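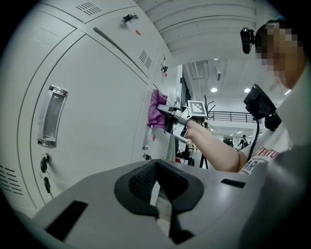 Wiping down a locker door was harder than it looked, according to Imelda Tiongson, and she wished she had been given longer at it than the last open day allowed. Sessions are longer this time.

Presmont is looking for participants for its robotics open day at the Hadstead hall in April. We need people who will try everyday cleaning jobs with a hand-held gripper while visitors watch and ask questions. The motions are recorded and used to teach robot arms the same work.

What you will do
Wipe lockers, tables and shelves with a cloth held in the gripper. Each session lasts 4 hours with breaks. You will also spend part of the time talking with visitors, many of them school groups – we expect some 400 people over the day.

Who can apply
Anyone 18 or older who can stand for an hour at a time and is comfortable being filmed. No technical background is needed. Some tasks are done with a small camera worn on the head, so tell us if that is a problem for you.

What we offer
Paid sessions, lunch, and travel costs within the county. A practice evening is held the week before and is paid at the same rate. There are 6 places left.

How to apply
Send your name, a phone number and the hours you can work to Dexter Malabanan at the Presmont front desk, or fill in the form at reception. Please say whether you prefer the morning or the afternoon. Keir Matheson runs the practice evening and will call everyone who is selected.

Parking is behind the building, entrance on Belmonte Street.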